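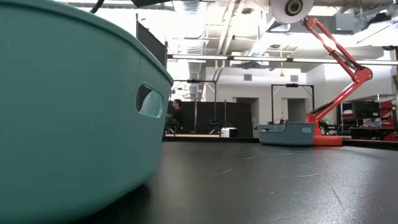 Carys Penry, minutes secretary
Dromum Parent and Toddler Group
December 15, 2020

Present: Marjorie Rowbotham (chair), Omar Shboul, Chutima Yimyam, Carys Penry.

Biting. We had two complaints from the under-threes session, both about the same child and the same toy kitchen. Omar proposed a sticker chart. I asked what a two-year-old makes of a sticker chart and got no clear reply. Agreed to put a second adult by the kitchen until the next meeting. I doubt it will do much, but it costs us nothing.
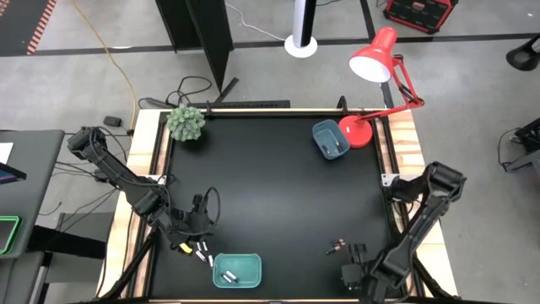
Noisy toys were next, and whether we should ban them as a cause of squabbles. Chutima thinks fewer buttons would mean less snatching. I have seen children fight over a wooden spoon, so I am not convinced. The point about safety was stronger: small batteries lying loose on a table top are a worry with any child who still puts things in the mouth, and ours all do. Agreed that anything without a screwed-down battery cover goes home. No ban on noise.

Dello course. Four places on "Calm Siblings" would come to £506. The leaflet promises results in 10 days and does not say what counts as a result. Marjorie will ask. No money to be spent before then.
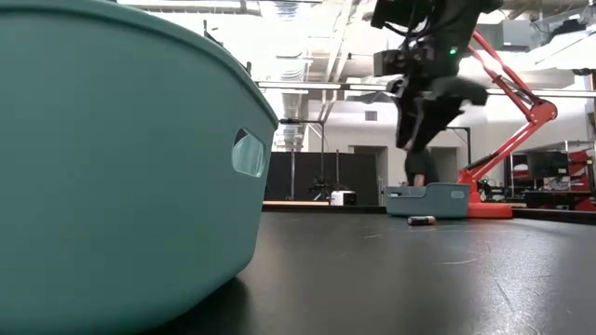 Rungnapa Ratanaporn wrote in to say that her eldest stopped hitting the baby in July with no course at all, and that she would sooner see the money go on a longer session. Noted. Omar felt one family proves little, which is fair, though it is one more than the leaflet offers.

Snack rota carried over again.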